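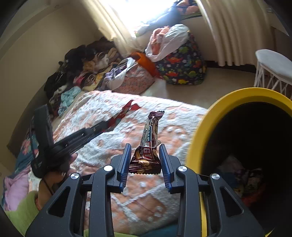
Lineo: Sort on the floor, not on the bed. A textured spread hides small stuff. I lost a wrapped candy in one for a month and found it with my elbow.

Skimton: Disagree. Floor sorting means bending for every piece. My bed is 19 inches high with the mattress on, and I can work there for 30 minutes without stopping. On the floor I last half that.

tessel_6: OP here, back with the rest of the details. The pile along the wall is clean and mostly folded. It has no closet to go to until the rail is replaced. The yellow bin takes anything unsorted. The small things (candy, fabric strips, hair ties) end up on the bedspread and get picked up last. Question is still whether to pick them up first.

Kruger: First. Anything lying loose on a spread gets folded into the next blanket you pull across it. Clear the surface, then fold, then stack.

Skimton: Last works fine if you fold over a bare patch. Keep one corner of the bed clear and never fold anywhere else.

Kruger: That assumes the corner stays clear. Mine doesn't.

tessel_6: Tried Kruger's order this afternoon. Candy and scraps first, blankets second, wall pile left alone. It went faster than my way, though I had less on the bed to begin with, so it isn't a fair comparison.
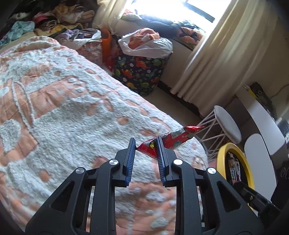
Red foil candy, bed side. Clothes pile still at the back.

Lineo: What's the fill on that blanket? If it's a long pile, shake it outdoors before you fold it. Crumbs work down to the backing and a vacuum won't lift them.

tessel_6: No label left on it. It's thick, I know that much. Folded in 6 it won't go on the shelf, folded in thirds it slides off.

Sadesier: Roll it. Two straps, one at each end. I store mine upright behind a door.

Lineo: Rolling leaves creases in a raised pattern.

Sadesier: Two winters rolled, no creases. Depends how tight you pull the straps.

Skimton: Back to the wall pile. Folded stacks laid out in a long row fall over as soon as you pull from the middle. Stand the pieces on edge in a box. You'll need more than one, but you can see every piece.

Kruger: Agree with that part. Still wouldn't sort on the bed.

tessel_6: Boxes it is, once I've measured the wall. Will post the width tonight.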